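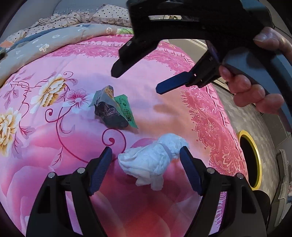

How to Organize a One-Day Parish Conference and Stream It Online

April 13, 2019

A parish that wants to hold a study day on a church document, a moral question or a point of doctrine does not need a large budget. It does need a clear topic, speakers who have agreed on their limits, and a tested internet connection. The steps below follow the order in which the work has to be done. They assume one hall, one day and an audience partly in the room and partly at home.

Step 1. Fix the topic in one sentence

Write the topic as a sentence a parishioner could repeat to a neighbor. "Marriage" is too wide. "What the Church asks of couples before the wedding" can be covered in a day. If the conference responds to a particular text, name the text and say which chapters will be discussed. Put this sentence at the top of every letter you send.

Check the topic with the pastor before you contact anyone. In most dioceses a visiting priest or religious needs permission to speak publicly, and some bishops also want to be told about lay speakers on questions of faith and morals. Ask the chancery office what it requires. A reply can take several weeks.

Step 2. Choose the speakers

For a single day, 4 speakers is enough. Two in the morning and two in the afternoon leaves room for questions. Look for people who cover different ground: one for Scripture, one for moral theology, one for canon law or history, and one with pastoral experience, such as a deacon who prepares couples.

In the invitation, state:
- the title and length of the talk
- whether it will be streamed and kept online afterward
- travel, lodging and any stipend
- the date by which you need the written text

Get the permission to stream in writing. A speaker who is happy to talk to a hall may not want the recording to remain on the web.

Step 3. Draw up the schedule

Start with Mass or Morning Prayer. Keep each talk to forty minutes and follow it with twenty minutes of questions. Leave a real lunch break, and end early enough that people can get to confession or to the evening Mass.

When the parish in Darnum held its study day in January, the organizers put both of the heavier talks after lunch and lost part of the audience. Their second program moved the moral theology talk to 10 a.m. and ended with the pastoral one.

Step 4. Set up registration

A paper sheet at the back of the church and a simple web form are both needed, as older parishioners often skip the form. Ask for name, phone number and whether the person wants lunch. Do not ask for more than you will use. The hall at Kenport seats 183, and registration there closes when the list is full – later names go on the streaming list.

Step 5. Prepare the stream

You need 2 cameras at most: one on the speaker and one on the hall for questions. Take the sound directly from the hall's mixing desk. Poor pictures are forgiven more easily than poor sound. Use a wired connection, and run a test of at least an hour at the same time of day as the event.

Put the link on the parish website in a plain line of text near the top of the home page. Post the schedule beside it, with the time zone. Viewers should be able to send questions by e-mail, and one person in the hall should print them and hand them to the moderator.

Step 6. Brief the moderator

The moderator introduces each speaker in under two minutes, keeps time and chooses the questions. On disputed subjects, ask for questions in writing. This keeps out speeches from the floor and lets similar questions be grouped. The moderator should read out hard questions as well as friendly ones.

Step 7. After the conference

Send thanks and payment within a week. Ask the speakers to check their texts before anything is published, including quotations and footnotes. The Aoun study circle prints its talks as an 18-page booklet and leaves copies at the church door. If you keep the videos online, give each talk its own page with the title, the speaker and the documents cited, so that catechists can find the one they need.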